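Hard water and the Curnden kitchen: what the May readings mean

The supply to the Curnden building was switched to the Bretesgate bore in May. Total hardness at the kitchen tap now reads 300 mg/L as calcium carbonate. Anything over 200 is generally classed as hard, and scale will form wherever the water is heated or left to dry.

Effects so far are confined to three places. The urn element has a chalky coating and takes longer to reach the boil. The spray head on the left-hand tap has lost pressure on one side. Glasses and metal dishes dry with a grey film, which some members have taken for detergent residue. It is mineral, and more detergent will not shift it.

Descaling the urn

Switch off at the wall and let it cool. Dissolve 50 g of citric acid in 2 litres of warm water, pour in, and top up until the element is covered. Heat to well below boiling – citric acid and calcium can form a stubborn deposit at high temperatures – and leave for an hour. Drain, rinse twice, then boil and discard one full load. Do not use vinegar. It works, but the smell stays in the seal and the tea tastes of it for days.

Dishes and enamel

Stainless steel can be wiped with a weaker citric solution, rinsed and dried by hand. Enamel should not be soaked in acid of any strength, as it dulls the glaze and will get under a chip. Use hot water, ordinary detergent and a soft cloth, and dry straight away. Steel wool is to stay out of the sink for both.

Softener

Gerardo Costa has obtained a price of $400 for a small cartridge unit under the sink, fitted. It would treat the hot line only. Cartridge life depends on throughput, and we do not yet have a meter reading to estimate it. A decision is held over until the June figures are in.

Test strips are in the drawer beside the fridge. Write the result and your initials on the sheet inside the cupboard door.

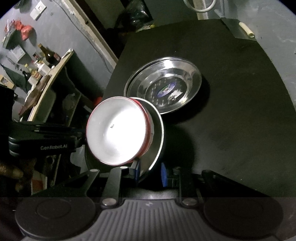

Nesrin Tuncer writes that the same bore fed her old place at Farkley, and that a cartridge on the hot line there did nothing for the film on the dishes, as the final rinse was always done cold. She would sooner see the money put towards treating both lines, even if it means waiting until next year.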